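**Wutley hand-held gripper: replacement pads and pivot screws**

*Updated Sat 23 November*

If you've landed on this page your Wutley is probably slipping, so let me save you some grief. I sell the pad and screw kit for these (and use the grippers myself, on bedding mostly), and back in July I had one let go of a quilt halfway through a lift. Then it did it again. I blamed the quilt, of course, because shiny synthetic fabric is a pain to hold at the best of times!

The culprit was a pivot screw that had backed itself out. When that happens the finger gets a bit of side-to-side play, the pad meets the fabric on one corner, and you squeeze harder to make up for it, which loosens the screw even more. I kept going like that for a whole afternoon (silly me) and ended up with a pinched thumb and a torn pad.

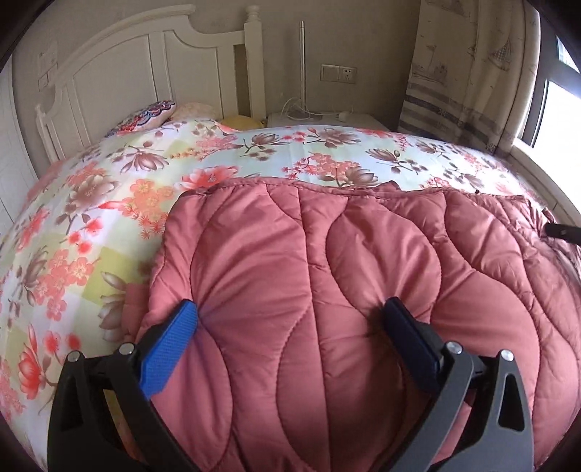 So the kit has both pads and all four pivot screws, plus a small tube of Ostach thread locker. Please use the thread locker. My first lot of kits went out without it and I had more than a few grumpy emails, fair enough too. One little drop per screw is plenty, and if you flood the joint the finger will go stiff and you'll be cleaning it out with a toothpick like I was.

**When to change things**

I check the screws every 100 grips and swap the pads at 3,000, or sooner if the texture's gone smooth in the middle. Heavy quilts chew through them faster than towels or T-shirts do. Rungnapa Prasertsri, who tests for me, gets longer out of hers, but she's gentler than I am and she mostly does pillowcases. 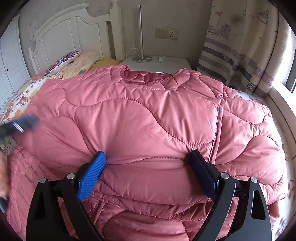 A quick word on safety. If a finger wobbles, stop and put the thing down. Keep your other hand well clear of the jaws while you're checking, and don't test the grip on your own finger, please, I've done it and it hurts. Working in pairs over the one bed is fine but agree on who's lifting first.

**Fit**

- Wutley, all versions
- Trinder: pads fit, screws don't (theirs are longer)
- Kao: sorry, no, different pivot spacing

**Price:** $28 a kit, or $20 for pads only. If yours has already dropped something and bent a finger, a kit won't fix it, so send me a note before you order and we'll sort out a new finger instead. I keep a few of each side on the shelf.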